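Workbench pictures, Lamska shop
Put up November 4, 1999, by Daniyal Mirani

People who write to me about the small parts bench usually ask the same things: how big it is, what the top is made of, and why there is so little on it. The page is best read along with the older one on the Redoden shelves, where most of the tools go at night.

The bench stands in the back room at Lamska. The top is light wood, butcher-block style, and we ordered it from Lykkegaard along with the legs. Freight to Estden cost extra and took longer than the top did to make. It has had daily use from the start.

**The top and the ring**

The lime-green ring is 3D-printed. It is a thick disc with a large hole through the center and small holes set around the face, and a small black peg goes in one of them.

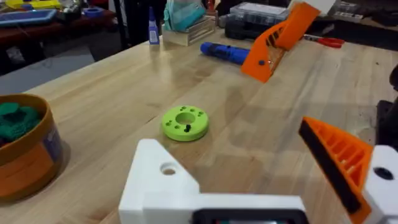 I oil the wood twice a year, in spring and again in November, and wipe it down with a damp rag on Fridays. Glue drips come off with a plastic scraper if you leave them alone until they set. Solvent will lift the finish along with the glue, so we keep it off this bench and use the metal one by the door. Scratches I leave alone. Sanding the whole top is a weekend job, and I would like to do it only once.

Pliers with red handles belong to this bench. The ones with other colors belong to other benches and should go back to them. Last winter we had four pairs here and none at the vise.

**Glue gun and cup**

The glue gun is the blue one. It gets laid on its side when it isn't in use, and the nozzle should point away from where you are standing. The orange cup keeps the green plastic pieces together. There is a red piece in with them, and it stays in the cup with the rest.

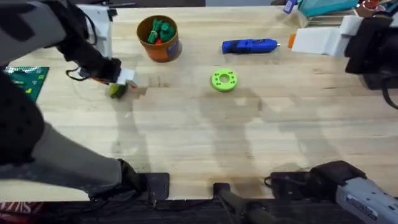
Spare glue sticks are in the second drawer of the Redoden unit, left side. Please don't open a new bag until the old one is finished — we had three open bags in there at one point and all of them were dusty. The last carton was marked 1,000 sticks and should carry us well into next year.

Cutting is done on the green mat and nowhere else on the wood. If a job is too big for the mat, take it over to the long table, which has a hardboard cover that can be replaced for a few dollars.

At the end of the day the small pieces go back in the cup first, then the tools go to the shelf, then the top gets brushed off toward the window side. The brush hangs on the nail under the bench. It takes five minutes if the bench was kept in order, and a good deal longer if it wasn't.

**Small pieces**
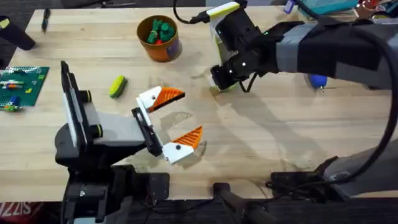 *Orange cup with the green blocks, and the green and yellow piece out on the table.*

The next page will cover the long table and its cover. Corrections can be left in my tray at Lamska.

D. M.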